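Bumilwood tray to be lent to cafes and homes in Avby before winter

The small workshop Bumilwood in Avby will lend out 184 trays to cafes, reading rooms and private homes in the town, starting in November. The people who borrow them are asked to use the trays every day and to write down what they like and what they do not like. After three months the trays go back to the workshop, where they will be looked over one by one.

The tray has the name Lo. It is shallow and black, with rounded corners and low sides, and its floor is of light wood. Bumilwood will make it in two sizes. The smaller one is meant for a cup, a plate and a spoon, and the larger one for a breakfast for two persons.

"We have shown it to friends and they all said it is nice," said Blagoje Atanasov, who started the workshop together with Kuo-hua Yip. "Friends are polite. I would like to hear from a person who carries it up the stairs with soup on it."

Before Bumilwood, the two men worked for the furniture shop Holix on the other side of the river, Atanasov in repairs and Yip in the storeroom. Holix closed its workshop at the end of last year but kept the shop open. Atanasov took over a part of the old tools, and Yip found the rooms behind the bakery where they work now. In the first months they lived mostly from small repairs, such as chair legs, drawer bottoms and one very long church bench.

The idea of the tray came from the bakery. The owners asked if Bumilwood could make something lower than the trays they had, which did not fit under the glass of the counter. The first one was too heavy. The second one had sharp corners, and the bakery sent it back after a week. Since then the corners are round and the sides have become lower two times.

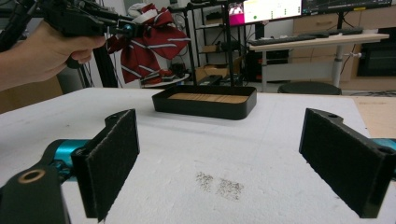 A shallow black tray with a floor of light wood on the white worktable. Behind it hangs a red cloth with white diagonal stripes.

For the wooden floor, Yip chooses pieces where the lines of the grain are fine and run straight. He says this is a question of taste, but also of daily use. In his opinion a quiet pattern is easier to keep clean, as the eye finds a crumb at once. Atanasov does not fully agree. He would have liked to use wood with knots in a part of the trays, and the two have now decided that this must wait until the answers from the borrowers have arrived.

The cafes will get most of the trays. Twelve places have said yes until now, among them the bakery, the waiting room cafe at the bus station and the canteen of the music school. The rest is for homes. Everybody who lives in Avby can ask for a tray, and one household can borrow one small and one large. It costs nothing, and there is no deposit. A tray that breaks should be brought back in all its pieces, together with a few words about how it happened.

With each tray comes a small notebook. It has no form to fill in, only empty pages and a pencil on a string. Yip had first prepared a long list of things to ask, but he put it away after he tried it at home with his parents.

"My mother answered 'good' on every line," he said. "Then she put the tray on the table and told me for half an hour what was wrong with it. So now we give people empty paper."

Among the things his mother did not like was the height of the sides. She felt that they were too low for a full glass of tea. Her remark was not followed, as the bakery needs the low sides for its counter, but it is written on the first page of the workshop's own notebook. If many others say the same, the larger size may get higher sides. The smaller one will stay as it is.

At the music school the staff look forward to November. The canteen there has used the same gray plastic trays for many years, and they make much noise when they are stacked. How the Lo trays behave in a stack is one of the points that the workshop has not tried enough. In the rooms behind the bakery there is simply no place for a high pile of them -- the worktables are needed for other jobs, and the shelves are full of wood.

Some in the town are more careful. The cafe at the bus station asked for only a few trays and will keep its old ones next to them. The guests are in a hurry there, and it happens often that a tray leaves on a bus. Atanasov said that this would not be a disaster, and that he would be curious to know which bus it was.

The workshop has not decided about a price. A sale could start in spring at the earliest, first in Avby and later perhaps in the shop of Holix, where the two still have a good contact. For this they would have to work faster than today. The rounded corners take the most time, according to Yip, and a tray where one corner does not please him is put aside. Such trays are not thrown away. They are used in the workshop for screws, pencils and sandpaper, and one has gone to the bakery's cat.

Money for the lending period comes from the repair work and from a small sum that the bakery has paid in advance for its own trays. Bumilwood has not asked the town for support. Atanasov said they had thought about it, but the papers were long and the wood had to be ordered.

How to take care of a Lo tray: wipe it with a damp cloth and dry it straight after. It should not stand in water and should not go in the dishwasher. A hot pan should not be put directly on the wooden floor, but a teapot is no problem. The borrowers do not need to oil the wood during the three months. The workshop will do it when the trays come back.

Trays can be picked up at the workshop, through the yard behind the bakery, in the afternoons from two until six. People who cannot come by themselves can leave their name at the bakery counter, and Yip will bring the tray by bicycle. He asks for some patience on the hill streets, where he goes only in the mornings and only when the road is dry.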